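Notebook, Estgate workshop, Sunday

Glue trials, batch 2. Carried on with the hide glue against the Górecki fish glue on beech lap joints. Both mixed fresh at 9 a.m., hide glue held in the water bath. Sample blocks from the Dimivcombe offcuts, planed, no sanding.

Clamped 12 pairs. Open time for the hide glue was short again; two pairs had skinned over before the clamp went on. Marked these with a pencil cross and left them in the set so the spread is not flattered. 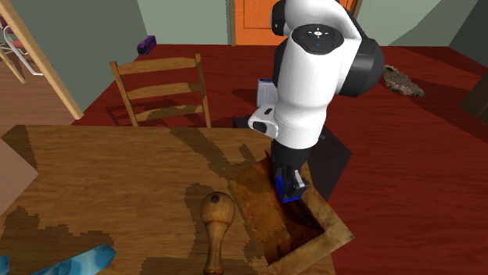

Arm over the wooden table, pale grey box on the floor behind.

Fish glue much easier to place. It stays workable long enough to square the joint and wipe the squeeze-out. Smell acceptable with the window open. Clamp pressure still set by hand feel, so treat any comparison between batches with care.

Humidity by the door read 52 per cent at noon. The Bundik gauge on the shelf read lower, but it has not been checked against anything since it was moved. Use the door reading until then.

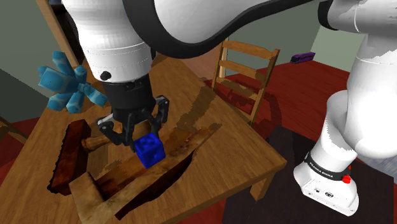
Batch 1 broken this afternoon. Most failures were in the wood, with long fibres left on both faces. Two of the hide glue joints let go cleanly along the line. Both came from the end of the pot, when the glue had thickened, so the next mix should be thinner and made in smaller amounts.

3 Comments
2 Shares

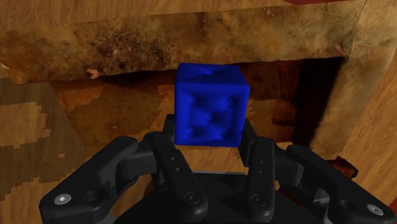 Left to do: weigh the leftover fish glue, relabel the jars, cut more beech. Batch 2 stays clamped overnight. Try warming the hide glue blocks before spreading and note the open time for each pair.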